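Gitden Residents' Board > Household > Linen and Laundry
Topic: Towels, and where to fold them

Ibarra_Lettings
Posted Thursday, February 13, 2003
Members are invited to comment on the draft laundry guidance for furnished rooms. Item 4 states that towels must be folded on a table and stored apart from clothing. The full text is held at the Drirosen office.

northstair
I wish to record an objection to item 4. Most of the rooms have no table of sufficient size. The bed is the only flat surface available, and I have sorted my washing on it since November without difficulty. A blue terry towel and a light blue shirt on the white bedding, as they lay that day:
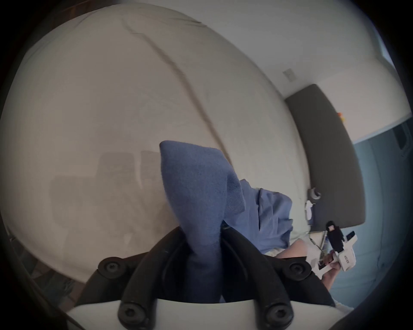 Reply 2
Skeltitz_Linen
With respect to the previous member, the bed is acceptable for sorting but poor for folding. A duvet gives way under the hand and the edges do not meet. Terry cloth should be shaken out by two corners, laid flat and folded in thirds lengthways. Our own shelves are 36 cm deep and a bath towel treated in this way fits them.

Reply 3
northstair
The shelves in our building are 30 cm deep. Thirds will not do. I fold in half twice and then roll.

Reply 4
flat17
I cannot support rolling. Rolled towels fall out whenever the cupboard is opened. I do agree that the requirement for a table should be withdrawn.

May I also ask that shirts be dealt with first? A shirt left in a heap while the towels are done will need the iron again, particularly at the collar.

Reply 5
Ibarra_Lettings
The comments are noted. Item 4 will be amended to read "a clean, flat surface, which may include a made bed". The method of folding will be left to the resident. The question of shelf depth has been passed to the Drirosen office.

Reply 6
Skeltitz_Linen
I maintain my view regarding duvets.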